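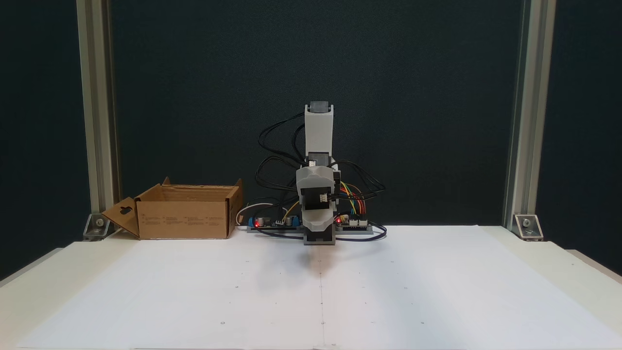
**Ticket 2541 -- Label printer drops jobs after the first page**

Site: Drallstead, shipping office
Opened by: Aliki Christodoulou
Assigned to: Usman Abbasi
Opened: 08/07/2018
Status: closed

**Problem as reported**

Batches sent from the Celer order screen to the label printer stop after one label. The queue shows the job as "printing" and never clears. Single labels are fine. Restarting the printer helps for one batch, then it happens again. The Millberg office uses the same model and has no trouble.

**Log**

UA: Asked Aliki for batch size and whether other PCs can print. Batches are usually 20 labels. Her PC and the one by the door both fail the same way, so I'm leaving the PCs alone for now.

UA: Printed a test batch from Notepad. All pages came out. That points at Celer or the driver settings it uses.

UA: Cleared the spooler on the print server.

 net stop spooler
 del /Q %systemroot%\System32\spool\PRINTERS\*.*
 net start spooler

No change. Second label never prints.

AC: It did get through four labels once while I was on the phone. Not sure if that matters.

UA: It does, thanks. Compared Celer's print settings with Millberg. Drallstead has the job timeout at 300 ms, Millberg has 3000. Looks like somebody left off a zero when the server was rebuilt in March. Celer gives up waiting for the printer to answer and leaves the job hanging.

UA: Changed the timeout to 3000 and restarted the Celer print service -- the setting is not read until you do that. Sent a batch of 20. All printed, queue cleared.

AC: Ran the afternoon orders, no stuck jobs. The labels for Rizvi came out a little light but they scan.

UA: Light print is a separate thing. Turned darkness up two steps on the front panel. If it fades again, open a new ticket and I'll order a print head.

**Fix**

Job timeout corrected on the Drallstead print server. Value added to the rebuild checklist.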